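Grotlow Bed Skirt, Berby Collection

Colors: beige, white, gray
Sizes: single, double, queen
Drop: 65 cm or 70 cm
Maker: Dasturitz

The Grotlow bed skirt closes the space between your mattress and the floor. It is sewn from soft cotton and it falls in loose folds, so the bed looks calmer and the boxes you keep underneath stay out of sight.

Please measure your bed before you order. Take the height from the top of the bed base to the floor, without the mattress. If the result is between our two drops, choose the shorter one. A skirt which lies on the floor collects dust and is easy to step on.

The skirt has three sides and stays open at the headboard. The flat middle part goes under the mattress. For this work it is better to be 2 persons, one lifts and the other one pulls the fabric straight. In the package you will find 6 pins for the corners.
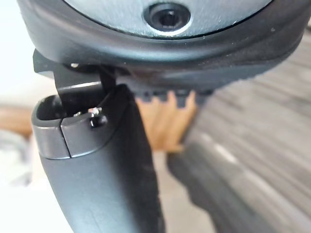
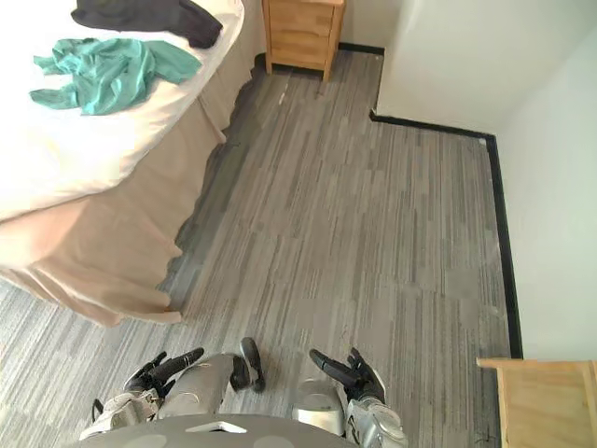 In the second photo: beige bed skirt with a white duvet.

Care: wash at low temperature with similar colors. Do not bleach. Hang it while it is still damp, then most wrinkles will go out alone. If you like sharp folds, iron on the back side with medium heat.

Delivery: the beige color in single size is sold out at the moment and comes back in April. All other colors leave our Gunawardena warehouse in two working days. Unused skirts can be returned in the original bag.

Goes well with: Berby duvet cover, Berby pillowcase.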